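Wood grain

Wood grain is the direction, arrangement and look of the fibers in a piece of wood. The word is used in more than one sense. A carpenter who says that a board must be planed "with the grain" speaks of the direction of the fibers. A furniture buyer who likes "a nice grain" usually means the pattern of lines on the surface, which specialists prefer to call figure.

Origin

In regions with a cold season, a tree adds one layer of wood each year under the bark. The wood formed in spring is usually lighter and more open. The wood formed later in summer is denser and often darker. When the trunk is cut across, the layers appear as rings. When it is cut along its length, the same layers appear as lines or long curves.

In tropical trees the growth may continue through the whole year, and the rings can be weak or absent. The lines on such wood often come from pores or from color deposits.

Effect of the cut

The same log can give very different surfaces. In flat sawing, the saw passes at a small angle to the growth rings, and the face of the board shows arches and wide curves. In quarter sawing, the rings meet the face at a large angle, and the lines are narrow and almost parallel. Rift sawing gives straight lines too, but it wastes more of the log and is more expensive.

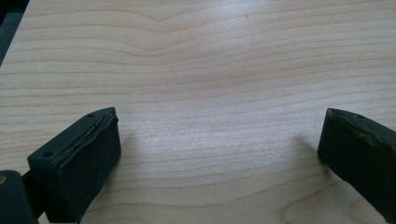
Fine grain lines and looser arcs on a pale wooden tabletop.

Veneer is cut in 3 main ways: by slicing, by sawing and by rotary peeling. In rotary peeling the log turns against a long knife and the sheet comes off like paper from a roll. Peeled veneer has a broad, irregular pattern.

Types of grain

Straight grain runs parallel to the length of the trunk. It is the easiest to work and splits cleanly. Spiral grain turns around the trunk, and boards made from it tend to twist in drying. Interlocked grain changes its direction from one group of layers to the next, so that a plane tears some part of the surface in whichever direction it is pushed. Wavy grain bends from side to side in short waves and can produce the effect called curly or fiddleback figure.

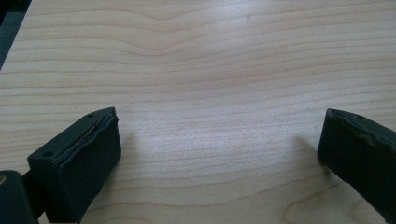
Grain lines bending into a shallow V-shaped curve near nearly parallel bands.

Local bends in the lines have several causes. A knot makes the fibers pass around it, and the disturbance can be seen in boards which do not contain the knot itself. Old wounds and pressure from a branch leave similar marks.

Strength and movement

Wood is much stronger along the fibers than across them. It also shrinks and swells mainly across the grain, and very little along it. For this reason a wide solid tabletop is fixed in a manner that permits some movement. Plywood avoids most of the problem by placing each sheet at a right angle to its neighbor.

Finishing

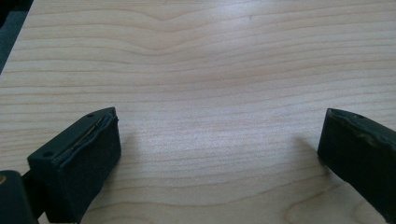

Pale surface with a soft sheen and curved grain lines.

Oil and varnish make the lines more visible, while paint hides them. Sanding is done along the grain, as scratches across it become clear after staining. Woods with large pores, such as oak and ash, may need a filler before a smooth varnish is possible. Maple and birch have small pores and normally need none, but they often take dark stain unevenly.

See also: Figure (wood), Growth ring, Knot, Veneer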